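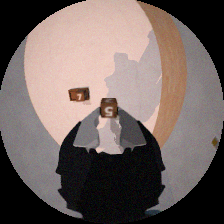 Stop Throwing Away the Slow Demonstrations

By Lama Bitar
July
5 min read

Most teams that collect teleoperated demonstrations apply the same filter before training. They sort episodes by duration, cut the long tail, and train on what is left. The argument is that a slow episode is a bad episode: the operator hesitated, missed a grasp, or lost track of the wrist orientation. A policy trained on hesitation will hesitate.

I think this filter is wrong for contact tasks, and I think it persists mainly for the reason that duration is the easiest number to compute.

At Fikbridge we collected 500 episodes of a block task in simulation last spring. The operator drives a parallel gripper through a handheld controller, sees only the wrist view, picks up a numbered block and sets it on another one. The blocks are small and the fingertips cover a good part of whatever they are holding. Depth has to be judged from shadows and from how large the block looks. New operators find this hard, and their episodes are long.

Our standard filter removed 87 of the 500. Before deleting them I went through the set by hand, which took two afternoons. A small share were unusable: controller dropouts, a block knocked off the table, an operator who had picked the wrong number and given up. The rest were complete, correct episodes with a correction somewhere in the middle. The gripper came down off-center, one finger touched the top edge, the operator backed off, shifted, and closed again.

Those corrections are the data we say we want. A policy at run time will come down off-center. Small errors in the predicted action push the arm into states the fast demonstrations never visit, and from there the policy has nothing to copy. The usual remedy is to have a person take over during rollouts and record the recovery, a second collection effort with its own tooling. Meanwhile the recoveries from the first effort sit in a folder marked rejected.

Eifion Price, who runs collection at Briketwood, disagrees with me on this and has a fair case. His point is that the slow episodes contain the error as well as the recovery. Behavior cloning does not know which part is which. If you train on the entire trajectory, you teach the arm to miss and then fix it. He would sooner script the disturbance: start the gripper in a bad pose and have a skilled operator recover from there, so that every recorded step is one worth imitating.

I accept the mechanism. My objection is to the distribution. Scripted bad poses are chosen by someone sitting at a desk, and they tend to be offsets along one axis. Operators working from a wrist view make a different kind of error. They misjudge height and yaw together, and they do it more at the far side of the table than the near side. A random offset generator will not reproduce that unless somebody has first measured it, and the place to measure it is the slow episodes.

There is also a cheap middle path. Label the segment between first contact and release of a failed grasp, mask the loss over the approach that caused it, and keep everything after. In simulation the contact signal is available for free. On hardware, gripper width and motor current get you most of the way. Our labeling script needed 4 rules and one threshold, and the threshold was not sensitive.

What I would not do is resample the slow episodes to match the fast ones. I have seen this proposed as a compromise. Time-warping a free-space motion is harmless enough, but a grasp correction replayed at double speed is a different physical event, and the recorded observations no longer follow from the recorded actions.

None of this makes slow demonstrations better on average. An operator who pauses for several seconds in free space has contributed a run of near-zero actions, and those should be trimmed. The trimming should look at where the pause occurs. A pause above a block, with the fingers open and the shadow not yet lined up, is often the operator gathering information that the policy may need as well. I would leave those in until an ablation says otherwise, and we have not run that ablation yet.

For now we log duration, contact count and a free-text note from the operator on each episode, and we delete only on the note.

We use cookies to remember your reading preferences. Manage settings or accept all.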